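News & Announcements | Community

June | By the Brolter Press Office

Brolter Opens Its Porch Season in Killville With 755 New Outdoor Seats

KILLVILLE – Warm evenings have come back to the valley at last, and Brolter, the family-run maker of patio and garden furniture, is delighted to invite its neighbors from Killville, Girosness and all the little roads in between to come outside and sit down for a while.

Over the coming weeks the company will place 755 chairs and benches in public gardens, library yards and church lawns across both towns, free for anyone to use until the leaves turn. It's the largest gift of seating Brolter has made in its home county, and we could not be happier about it!

The program grew out of a small trial last summer at Orbán Gardens, where 450 residents filled in comment cards asking for more shade, more places to eat a sandwich, and (this came up a great deal) more tables that don't wobble. We read every one of those cards, and some of them twice.

Visitors to the Killville showroom can also see the new Orbán line of outdoor tables, and try them for as long as they like.

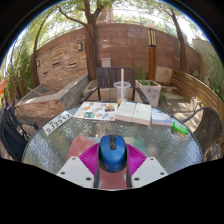
Households in either town may apply for one of 2,000 discount vouchers, good for $5 off any repair, including worn cushions, rusty bolts and that one chair leg you've been meaning to fix since spring. Applications are at the showroom counter and at the Girosness library, and the coffee is on from 9 a.m.

Media questions may be sent to the Brolter Press Office in Killville.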